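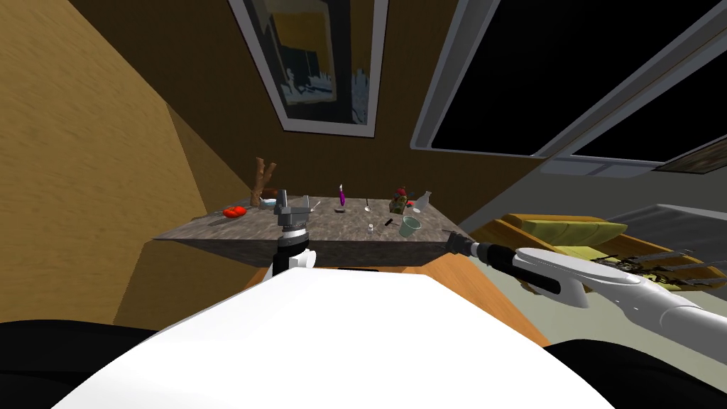 146

Chapter 9
Who Clears the Counter?

When Hurkon brought in a two-armed robot to tidy its show flats, the staff were told it would free them for more interesting work. Beverley Haworth, who had cleaned there for years, asked what the interesting work was. She was given a tablet and a chair.

Her new job was to rehearse the machine in a simulated room before it was let near a real one. Tomatoes, a spoon, a green cup, a potted plant - each had to be reached for, over and over, while she marked the attempts. Her hours stayed the same and her knees improved. Her job title grew by 4 words, and her pay by none.

This chapter asks who gains when a task moves from hands to arms, and who is left to watch.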